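Furniture Care and Room Turnaround
Unit 3: Dressing Tables and Vanities
Course handout, Gedwood Housekeeping Program
Prepared by Svenja Gisler
Revised 09/12/2019

Scope

This unit deals with painted and lacquered vanities as found in furnished rentals. Bare and oiled wood is covered in Unit 2. Stone tops are left to the supplement and will not be on the practical.

Terms

Top: the horizontal working surface.
Front edge: the forward limit of the top, straight or curved.
Molding: any raised or cut profile along the edge or across the front of the case.
Ridge: the highest line of a molding. It takes most of the contact wear.
Case: the body under the top, with or without drawers.

Surface types

A gloss finish shows streaks, dried cleaner and fine scratches sooner than a satin finish does. White gloss also shows dark marks at a distance. Cosmetics leave three kinds of residue on it: loose powder, wax or oil film, and pigment that has gone into the coating. The first two come off with the methods below. The third is a finish defect and is reported.

Sequence for the top

Clear the top fully before any cloth touches it. Items go on a tray in the order they were picked up and return in the reverse order. Dust with a dry microfiber cloth, back to front. Powder must be lifted dry; once dampened it turns to paste and settles in the molding.

Follow with a cloth wrung out in plain lukewarm water. If film remains, use the diluted neutral cleaner from the Urkomska kit, applied to the cloth. Nothing is sprayed on furniture. Wipe again with plain water and dry at once.

Work the top in two passes, left half and right half, overlapping at the middle. Stand square to the piece with both feet on the floor. On a low vanity, bend from the hips and keep the load on the top light, as curved edges often project past the case and have little under them.

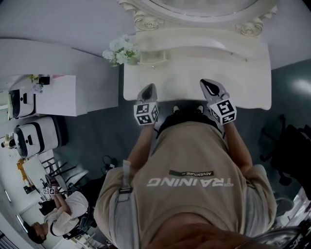
3.2 ORNATE FRONTS AND MOLDED EDGES

An ornate white vanity with a glossy top and a gently curved front edge is the standard piece for this section. Small dark dots along a molded ridge, as on this one, are to be identified before they are treated. Possible causes are chipped paint, trapped dirt, filled nail holes and splashed product. Run a dry fingertip over the spot. A raised dot is normally deposit. A pit is normally loss of coating, and no amount of wiping will change it.

For deposit, use a soft brush, barely damp, moving along the profile. Brushing across the profile catches the ridge and may lift paint at an existing chip. Wooden picks are allowed in deep grooves. Metal tools and melamine sponges are excluded, the latter because they dull gloss in a few strokes.

For a pit, stop and fill in the defect slip (form 13). Record the side, the distance from the nearest corner and the size. Touch-up is carried out by Rafferty under the service agreement. Students do not apply paint, wax filler or correction fluid. The last item has been tried more than once.

Moving the piece

A vanity is moved only with the drawers out and the mirror detached, and never by the top. Two people lift at the case. Felt pads are checked while the legs are clear of the floor. The heaviest model in the Grorarix range weighs over 53 kg without its mirror and is not moved during a turnaround.

Common faults in the July practical

Cleaner left in the inside corners of the molding. Cloth not refolded between halves. Items returned to a damp top. Defect slips with "scratch" as the whole entry.

Reading for next session

Unit 4, Mirrors and Glass, up to the section on silvering loss. Bring a dry cloth and a blank defect slip.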